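## 4. Living With the Skorau Kit

I should say up front that I wanted to like this kit. Our group had been limping along on a home-built arm for years (Igor Zeman still has the original base plate on his desk, and uses it to hold papers down), and when the lab finally had money for a packaged tabletop system I was the one who pushed for Skorau. So read the rest of this section knowing that. I've tried to be fair to it, and Eino Miettinen went through my draft with a pen and took out the three most excited sentences.

### 4.1 What you get, and what we paid attention to

The kit comes as an arm, a wrist camera, a controller box, and a software package called Ometti that does the calibration, the recording and the playback. There's a service plan on top of that, which I'll get to in 4.4. We bought the arm kit and the first tier of the plan, set everything up in November, and ran 309 episodes of kitchen tidying with it before writing any of this. An episode, for us, is one spoken or typed instruction and whatever the arm does about it until it stops or one of us stops it.

I won't go over payload and reach again, as those are in Section 3 and they match the data sheet well enough. What I care about here is the stuff a data sheet leaves out. How long does it take a new person to get going? How often do you have to recalibrate? What happens when you move an object six inches and try again? Those were the questions Aatos Leinonen and I wrote on the whiteboard before we unpacked anything, and we stuck to them, mostly.

### 4.2 The tabletop and the tasks

We kept the setup plain on purpose. The table is matte white, the objects are ordinary kitchen things or toy versions of them, and the arm works from one side with the camera looking down past the gripper. I like this kind of table because it's boring! When something goes wrong you can usually tell whether the trouble is in the perception or the motion, and you don't spend the afternoon arguing about a patterned tablecloth.

We wrote 50 instructions and grouped them by how much the robot has to work out for itself. The easy ones name an object and a place ("put the bottle on the plate"). The middle ones name a relation ("move the green disk away from the colander"). The hard ones leave something out, like "clear some room in front of the oven," where the arm has to decide what's in the way and where it ought to go. Every instruction was run from several starting layouts, and Figure 3 gives one layout as seen from overhead.

The overhead view isn't used by the Ometti policy at all, by the way. We kept it separate for scoring, so that whoever was grading an episode wasn't looking at the same pictures the robot was using. Kauko Hämäläinen did most of the grading and had no part in setting up the layouts, which I think is about as clean as a small group like ours can manage.

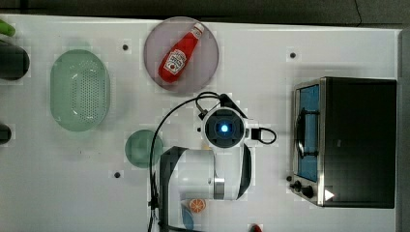

**Figure 3.** Overhead view of one kitchen layout, with the Skorau arm over the table, the plate and ketchup bottle beyond the wrist, and the toaster oven at right.

Grading was pass or fail, with one extra mark for "passed, but I winced." That last one started as a joke and ended up being the most useful column in the sheet. An arm that gets the bottle where it's going but drags the plate along with it has technically done the job, and I still wouldn't want it near my dishes. The Ometti log records such an episode as a success, full stop, and I think anyone comparing kits should know that the built-in success count is a generous one. If you only look at the dashboard you'll come away happier than you should be.

### 4.3 How it went

The easy instructions were a pleasure. I could hand the keyboard to a visitor, let them type whatever they liked about the bottle or the plate, and go get coffee. Wording hardly mattered. "Ketchup," "red bottle" and "the sauce" were all understood, and Martti Lahtinen spent a good part of one evening trying to trip it up with slang and mostly lost.

The middle group was more mixed. Relations like "left of" and "next to" were fine as long as the objects stood well apart. Crowd them and the arm got choosy, sometimes hovering over the right object for several seconds and then going home without touching it. I actually don't mind that behavior much. A robot that gives up politely is easier to live with than one that commits to a bad grasp, and the hover gives you time to reach for the stop button. What I do mind is that Ometti doesn't tell you why it gave up. You get the word "aborted" and a timestamp, and then you're on your own with the logs.

Thin and see-through things were the other sore spot. Anything flat and translucent lying on a white surface gives a wrist camera very little to work with, and the gripper would come down a little beside it, close on nothing, lift, and report a grasp. We tried changing the lights, which helped in the afternoons and did nothing later in the day. Aatos then found a contrast setting three menus deep in the calibration screen, and that helped quite a bit more. It isn't mentioned in the quick-start booklet. It should be on page one.

As for the hard group, well, I'd call it promising if I were selling it. The arm would usually pick a reasonable object to move first. Where it fell down was knowing when to quit: told to clear some room, it would clear some room, and then keep clearing, shuffling objects back and forth until one of us stepped in. We ended up adding a cap on the number of moves, which worked fine but felt like something the product should've come with.

### 4.4 The service plan

Here's where I have to eat some of my enthusiasm. The plan promises remote help with calibration and a replacement wrist if yours drifts out of spec. We used the first of those twice. One time the support person joined us, saw the issue right away (a cable was tugging on the wrist whenever the arm turned far to one side) and had us rerouting it within minutes. The other time we were sent a link to the booklet we already had, and it took four more messages before anyone looked at our files.

Cables deserve a line of their own, I think. The wrist camera cable runs along the outside of the arm, and how you dress it makes a real difference to repeatability. Leave too little slack and you get the tugging I just mentioned. Leave too much and the loop wanders into the workspace and brushes things. We settled on a length that Igor marked with tape, and we check the tape every morning before the first run. I've seen tidier designs at a similar price, including the Mitard arm that our neighbors down the hall use, where the wiring goes through the joints. Then again, when a Mitard cable wears out you have to take the arm apart, and ours can be swapped in the time it takes to make toast.

### 4.5 Would I buy it again?

For teaching and for small studies like this one, yes, and I'd skip the service plan the first year and put the money into a second gripper. A new student in our group can be recording usable episodes on the first afternoon, and with the old arm that took weeks and a certain amount of swearing. For anybody planning long unattended runs I'd hold off. We tried leaving it alone over lunch, and I didn't enjoy my lunch.

Eino disagrees with me on the second point, so I'll give his side too. He thinks the failures we saw are almost all in the software and that a move cap plus a decent abort message would fix most of what bothers me. He's rerunning the hard group with his own stopping rule on top of Ometti, using the same layouts and the same grader. Those runs weren't finished when we wrote this up, and none of them are counted in the results table in Section 5.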